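Visit report: Lennox household goods fair, Taltitz

I went to the Lennox fair in January with Setsuko Koyama, who buys cleaning supplies for our two guesthouses. Entry was free for trade visitors. The hall had 114 stands on one floor, and parking was a 90-meter walk from the door.

We started at Flureo, which sells gloves and scrubbing pads by the carton. The smallest order is 250 pieces, mixed colors allowed. Delivery takes two weeks. Setsuko asked about rubber gloves in small sizes and was told to order those early.

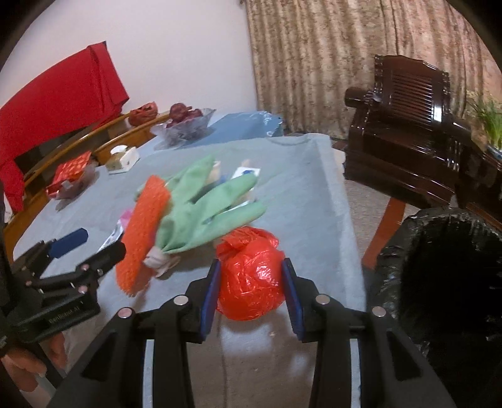
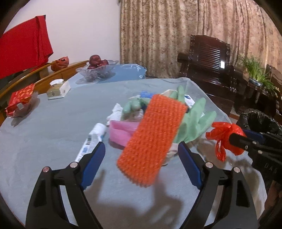
Avik and the afternoon

Avik had mops, buckets and a floor soap that we already use. The price has gone up a little. There was a talk on storing bleach at two o'clock, but the room was full and we skipped it. Lunch was soup and bread in the side hall. We left at four with two catalogs and one price list.

Recent reports
Laundry supplier open day
Guesthouse linen: what we ordered
Notes from the paper goods show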